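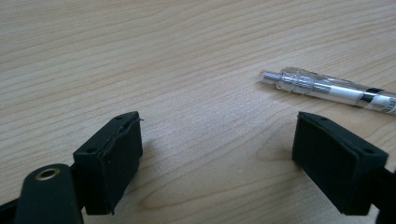

ロボットにペンの持ち方を教えるには?

2021-10-09 ロボットのへや・こども向けページ

みんなは、つくえの上のペンを取るとき、何か考えていますか? わたしはぜんぜん考えていません。字を書こうと思ったら、もう手の中にペンがあります。「まず腕(うで)を前に出して、ひじをちょっとのばして、親指と人さし指をこのくらい開いて……」なんて、一度も考えたことがないです。

ところが、ロボットにこれをやってもらおうとすると、ものすごくたいへん! わたしはTunixというところで、ロボットに「つかむ」ことを教える研究をしています。きょうはその教え方の話をします。ちょっと長いけれど、つかれたらおやつを食べて、また続きから読んでください。

命令を書く教え方

むかしからある教え方は、人がロボットへの命令をぜんぶ書く、というものです。「右に10センチ動け」「下に5センチ動け」「指をとじろ」みたいに、順番に書いていきます。

工場ではこれがとてもうまくいきます。工場だと、部品がいつも同じ場所に、同じ向きでやって来るからです。きのうも、きょうも、あしたも、同じところに同じものがある。だったら同じ動きをすればいいですよね。

でも、みんなの家のつくえはどうでしょう。ペンはきのう左はしにあったのに、きょうはノートの下にもぐっているかもしれません。向きもばらばら。太いペンも細いペンもあるし、となりに消しゴムのかすが山になっているかも(わたしのつくえはいつもそうです)。そのぜんぶに「こういうときはこう動け」と命令を書いていたら、書いているうちにわたしがおばあちゃんになってしまいます。

まねをしてもらう教え方

そこで出てくるのが、「お手本を見せて、まねをしてもらう」という教え方です。むずかしい名前もあって、「模倣学習(もほうがくしゅう)」といいます。模倣というのは、まねをすることです。名前はむずかしいけれど、中身はみんながよく知っていることです。なわとびの二重とびを、できる友だちのとなりで見ながら練習したことはありませんか? おはしの持ち方だって、家の人の手を見ておぼえたんじゃないかな。

ロボットも同じで、人がじょうずにペンを取るところをたくさん見せます。そして「こんなふうに見えているときは、こう動くんだな」ということを、コンピューターに見つけてもらいます。

さあ、ここでひとつ困ったことがあります。人の手とロボットの手は、形がちがうんです!

人の手には指が5本あって、ぐにゃぐにゃ曲がるし、手のひらもあります。わたしたちのロボットの手には、指が2本しかありません。向かい合った2本の指が近づいたり、はなれたりするだけです。カニのはさみや、パンを取るときのトングを思いうかべてもらうと近いと思います。だから、わたしが5本の指で器用にペンをくるくる回して見せても、ロボットは「そんな指、持ってないよ」となってしまいます。

じゃあ、人がロボットの手を持てばいい

人の手を見せてもだめなら、人がロボットの手を使ってお手本を見せればいいんです。それも、ロボットの手だけを取り外したみたいな道具を作って、人がにぎって使います。わたしたちはこの道具をPuvus(プーブス)とよんでいます。

Puvusの先には2本の指があります。指の先にはゴムがついていて、ものがすべりにくくなっています。持つところにはレバーがあって、にぎると指がとじて、ゆるめると開きます。そして、だいじなのがカメラ。カメラは指のほうを向いてついています。だから、お手本の動画には、いつも指と、指の前にあるものがうつります。

これがどうしてだいじかというと、本物のロボットの腕の先にも、同じ形の指と同じカメラを、同じ場所につけるからなんです。そうすると、人がお手本をとったときの見え方と、ロボットが自分で動くときの見え方がそっくりになります。お手本の動画を見たロボットにしてみたら、「あ、これ、いつも自分が見ているながめだ!」という感じでしょうか。(ロボットがほんとうにそう思うわけじゃないですよ。わたしが勝手に声をつけました。)

それから、Puvusはかばんに入ります。ロボットの腕はすごく重くて、台にねじでとめてあって、どこかへ持っていこうと思ったら大さわぎです。Puvusなら、台所にも、図書室にも、おばあちゃんの家にも持っていけます。これがあとでとっても役に立つので、おぼえておいてください。

お手本をとってみよう

では、お手本をとるときのようすを話します。

まず、つくえの上にペンを1本おきます。おく場所も向きも、毎回かえます。次にPuvusを手に持って、指を開いて、ペンの近くまで持っていきます。ここで録画スタート。

ペンの向きを見て、Puvusをくるっと回します。ペンをはさむには、2本の指がペンの両がわに来ないといけないんです。ペンが横向きにねていたら、指はペンの向こうがわと手前がわ。ペンがたて向きなら、指は右と左。ためしに、自分の親指と人さし指だけでやってみてください。ペンのはしっことはしっこを、長いほうからはさもうとすると、うんと指を広げないととどかないでしょう?

向きが合ったら、そっと下ろして、レバーをにぎって、はさんで、持ち上げます。持ち上げたら録画ストップ。これでお手本がひとつできました。

動画といっしょに、Puvusがどう動いたかも記録しておきます。どっちへどれだけ進んだか、どれだけかたむいたか、指がどのくらい開いていたか。「見えたもの」と「そのときの動き」が、いつもふたつセットになっているわけです。コンピューターはこのセットで勉強します。

やってみると、これがけっこうむずかしい! わたしは最初の日、ペンを何度もころがしました。丸いペンは、かたほうの指がちょっとさわっただけで、ころころころ……とにげていきます。あと、あわててやると、お手本がざつになります。ロボットはざつなところまでまじめにまねをするので、いそいだお手本ばかり見せると、いそいでペンにぶつかるロボットができあがります。わたしのくせがうつるんです。はずかしいったらない。

すきとおったペンはむずかしい

ペンの中でも、からだがとうめいなペンは強敵(きょうてき)です。カメラから見ると、とうめいなところには後ろのつくえの色がすけて見えます。だから、「ここからここまでがペンですよ」というさかい目がわかりにくいんです。おまけに、金属のところやプラスチックのところは、光が当たるとぴかっとします。そのぴかっが、見る角度をかえると、すーっと動いてしまいます。

みんなも、とうめいなコップに水を入れて、まどの近くにおいて、顔を左右に動かしながら見てみてください。きらきらする場所が動きますよね。人間は「コップは動いていない、光り方がかわっただけ」とすぐわかります。でも、お手本が少ないロボットは、ここでまよってしまうことがあります。

かげもそうです。ペンの下にできるうすいかげ、ロボットの指が作る黒いかげ。細長くて黒っぽいかげは、カメラの絵の中では、ちょっと黒いペンににています。わたしたちのロボットも、はじめのころは、かげをつかもうとしたことがありました。つくえをこつん、とたたいて、なにも持たずに得意そうに上がってくるんです。思わず「おしい!」と声が出ました。ぜんぜんおしくないんですけど。

コンピューターはどうやって勉強するの?

お手本がたまったら、いよいよコンピューターの勉強です。

コンピューターに、お手本の動画を1まいずつの絵にして見せます。そして「さあ、このあとどう動く?」と聞きます。コンピューターは、はじめはでたらめを言います。「上!」とか言います。お手本では下に動いていたから、はずれです。はずれたら、次は少しだけ正解に近いことを言えるように、コンピューターの中のたくさんのつまみを、ほんのちょっと回します。つまみといっても本物のつまみがついているわけじゃなくて、中に入っている数字のことです。

絵を見せる、答えを言わせる、くらべる、つまみを回す。また絵を見せる。これをものすごい回数くりかえします。コンピューターはこういうくりかえしがとくいで、わたしがねている間もずっとやっています。朝になって見てみると、前の日よりずっといい答えを言うようになっています。

ここで気をつけてほしいのは、コンピューターが「ペン」という言葉の意味を知ったわけではない、ということです。字を書くものだとも知りません。「こういうながめのときは、こう動く」というつながりを見つけただけです。それでもペンをつかめるようになるので、わたしはいつ見てもふしぎな気持ちになります。

354回のお手本でやってみたら

さて、研究の話です。わたしたちはまず、研究室のひとつのつくえで、354回のお手本をとりました。つくえはいつも同じ、電気の明るさもいつも同じです。

コンピューターに勉強させて、ロボットの腕を同じつくえの前に立たせました。スイッチを入れると、手がすーっとペンの上に行って、くるっと回って、はさんで、持ち上げた! みんなではくしゅをしました。ペンの場所をかえても、だいたいちゃんと取れます。

「これはもう完成じゃない?」と思ったわたしは、となりのへやのつくえに、ロボットをはこんでもらいました(重かった!)。となりのつくえは、木のもようがもっとこい色で、まどから日の光が入ります。

スイッチオン。手は、すーっと……ペンのない方へ行きました。

何回やってもうまくいきません。木のもようの細いすじのところへ、いっしょうけんめい指を下ろしています。あんなにじょうずだったのに、つくえがかわっただけで、まるで別のロボットみたいです。

なにがいけなかったんだろう

みんなは、どうしてだと思いますか? ここでちょっと本から目をはなして(画面の人は画面から)、考えてみてください。

わたしたちの考えはこうです。ロボットは、いつも同じつくえのお手本ばかり見ていました。だから、「ペンを見て動く」ことと、「このつくえのながめを見て動く」ことが、ごちゃまぜになっていたんだと思います。自分の家のピアノでしか練習していない人が、体育館のピアノの前にすわったら、いすの高さも音のひびきもちがってどきどきしちゃう。あれに少しにています。

それなら、いろいろな場所で練習すればいい。そこで、さっきのかばんに入る道具、Puvusの出番です!

いろんなつくえをたずねて

わたしたちはPuvusをかばんに入れて、出かけました。行き先のひとつはBustsideという、町の工作室です。ここには大きな作業台も、小さな丸いつくえも、えのぐだらけのつくえもあります。白いつくえ、黒いつくえ、きずだらけのつくえ。朝の光、夕方の光、電気だけの夜。太いペンも細いペンも、ふたのあるのもないのも使いました。

ここではIsakssonという工房(こうぼう)にもおせわになりました。Puvusの指のゴムがすりへってきたときに、新しいのを切り出してもらったんです。ゴムって、毎日つくえをこすっていると、はしっこがぼろぼろになってくるんですよ。運動ぐつのうらと同じです。

こうして集めたお手本を、さいしょの354回にたして、ぜんぶで618回になりました。コンピューターには、もういちど最初から勉強してもらいました。

それで、となりのへやのつくえにもういちど挑戦です。手がすーっと動いて、木のすじのところは通りこして、ペンの上で止まって、くるっ。はさんで、持ち上げました!

そのあと、お手本をとったことのない、だれも使ったことのないつくえでも試しました。こちらも、前よりずっとよく取れました。失敗もあります。とうめいなペンがまぶしい光の中にあるときは、まだよくまちがえます。ペンがつくえのふちから半分はみ出しているのも苦手です。

わかったこと、まだわからないこと

この実験でわたしたちが気がついたのは、お手本の数のほかに、「どれだけいろいろか」もだいじらしい、ということです。

「らしい」と書いたのには、わけがあります。ふたつめの実験では、場所の種類をふやしたけれど、お手本の数もいっしょにふえていますよね。じゃあ、うまくなったのは種類のおかげ? それとも数のおかげ? このままだと、はっきりとは言えません。するどい人は、読みながら「あれ?」と思ったかもしれません。そう思った人、研究者に向いてます!

きちんとたしかめるには、数を同じにそろえて、「ひとつのつくえだけ」のグループと、「いろいろなつくえ」のグループをくらべます。かえるのはひとつだけにして、ほかはそろえておく。理科のあさがおの実験で、水の量は同じにして、日なたと日かげだけをかえるでしょう。やり方はいっしょです。わたしたちは今、このくらべる実験のじゅんびをしています。お手本を2,000回まで集める予定なので、わたしの手首はきょうもちょっといたいです。

おうちでできる「ロボットごっこ」

さいごに、みんなもできる遊びを紹介します。用意するのは、トングと、ペンと、トイレットペーパーのしん。

かた目をつぶって、もうかたほうの目でしんをのぞきます。そのまま、もう一方の手に持ったトングで、つくえの上のペンをつかんでみてください。先のとがったペンは、ふたをしておいてね。

どうですか、むずかしいでしょう? 見えるはんいがせまいし、かた目だと、どのくらい遠いのかもわかりにくい。わたしははじめてやったとき、トングでつくえをばんばんたたいてしまいました。

なれてきたら、友だちに後ろに立ってもらって、「もっと右」「もっと下」と言葉だけで教えてもらいます。これが「命令で教える」やり方ですね。次に、友だちがトングで取るところをよく見てから、まねをしてみます。どっちのほうが早くじょうずになりましたか? 人によってちがうかもしれません。

ペンのかわりに、消しゴムやスプーン、丸めたティッシュでもやってみてください。やわらかいものは、また別のむずかしさがありますよ。スプーンは、わたしたちのロボットもまだ練習中です。

ことばのメモ

模倣学習:お手本をまねして、動き方をおぼえること。
お手本(データ):カメラで見えたものと、そのときの動きの記録をセットにしたもの。
グリッパー:ものをつかむための、ロボットの手。Puvusも、人が持って使うグリッパーです。

次の回では、ロボットが失敗したときに、その失敗をどうやって次の勉強に使うのかを書きます。ペンをつくえの下に落としちゃった話もします。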